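Separating One Garment from Another: Notes on the Peñalver Planner 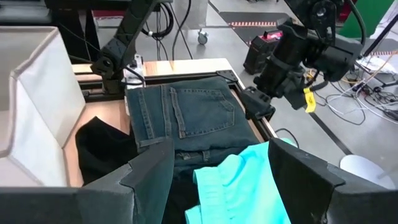 Notes from the Bench, No. 12

The September work on Peñalver, our planning layer for cloth, has been concerned with a single question: at what point should the software commit to a grasp? I set out the present state of the matter for colleagues at Korkesmont and for those readers who have followed this blog since the Rinden posts.

Our earlier planner treated the table as one surface with a height at every point. It chose the highest graspable fold and sent the nearer arm to it. With one garment on the table this was adequate. With several, the highest fold frequently belonged to one item while the fingers closed on two. A turquoise garment bunched up on a pair of dark blue jeans is the typical case. The color boundary is plain to any person, and the old planner made no use of it whatever.

Peñalver now begins with a segmentation step. The wrist view is divided into regions, each region is given a garment label, and a grasp point is accepted only if the region around it carries the same label out to the full width of the fingers. Ayantu Worku wrote the labeling code and has maintained it with considerable patience. Denim presents a particular difficulty. The orange-tan stitching on a rear pocket is bright enough against the blue that the first version drew a border along it and reported the pocket as a separate item. The present version requires a border to be supported by a change in depth or in fabric color on both sides of the line. Double stitching no longer produces false pockets, although belt loops are still reported as separate items from time to time.

Dark garments remain the weaker part of the system. Black cloth lying near a black finger gives the segmenter very little to work with. We now mask the fingers using the joint positions before the image is processed, which removes them reliably when the calibration is sound. When the calibration has drifted, a thin strip of finger survives the mask and is joined to the garment. Sofia Stergiou has proposed that the mask be widened by 6 pixels and the loss of cloth accepted. I was at first opposed to this and have since withdrawn my objection.

The second change concerns timing. The planner formerly issued a complete path and did not look again until the fingers had closed. It now reconsiders the grasp point 20 times per second during the approach, and it may abandon the attempt at any moment before contact. This required the controller, which we call Falero, to accept a revised target without stopping the arm. The first implementation did accept revised targets, and did so with a visible jerk at each one. Blending the old and new paths over a short window has settled the motion. The window length is at present a constant in the configuration file, and I should prefer that it depend on speed.

We replayed 187 recorded approaches through the new code before running it on the arms. The replay tool keeps the camera stream and the joint log on one clock, and it was this tool, more than any test on the table, that exposed a fault in our time stamps: the image was being marked when it was saved and should have been marked when it was taken. Readers who maintain a similar system may wish to examine their own logging for the same error.

Work on the handover between the two arms is in progress. The planner can at present assign a garment to either arm, but it cannot change that assignment once the approach has started. Ayantu's draft of the new interface is under review, and comments on the naming of its states should be sent to her directly.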